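Block sets and boards back on the lending shelf

The Doucette Toy Library reopened its sorting room in June, and the small wooden boards are available to borrow again. Members asked for them more than anything else while we were closed, so they were the first items to go through cleaning and checking.

Each board goes out with a bag of shape blocks. The shapes vary from bag to bag, and a list is tied to the drawstring. Please check the list before you leave and again before you bring the bag back. Bag 117 came home short two pieces last month and is off the shelf until we can match them. If you find a stray heart or star under the sofa, drop it in the box by the front door, even if your loan is long closed.

The loan period is three weeks. Boards can be wiped with a damp cloth and should be dried flat – not on a radiator and not in the sun, as the strips can lift at the joins. Do not soak them. Blocks can be washed in warm soapy water.

For younger children, start with two or three shapes that look very different. Older ones may like to sort by color first and by shape after that, or to draw around the blocks on paper and match them up later.

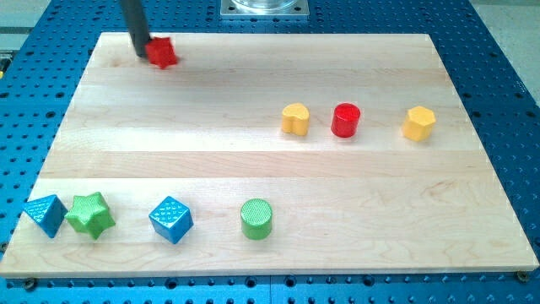
Colored blocks on one of the boards, with a yellow heart, a red cylinder and a yellow hexagon in a loose row.

The boards are listed under Flivell in the catalog, numbers 100 to 140. Reserve by phone or at the desk on Trodness Street. Returns are accepted any time we are open. Loans made before the closure are due by 2020-07-24, and there are no late fees on those. Puzzles and train sets will follow once the shelving is finished.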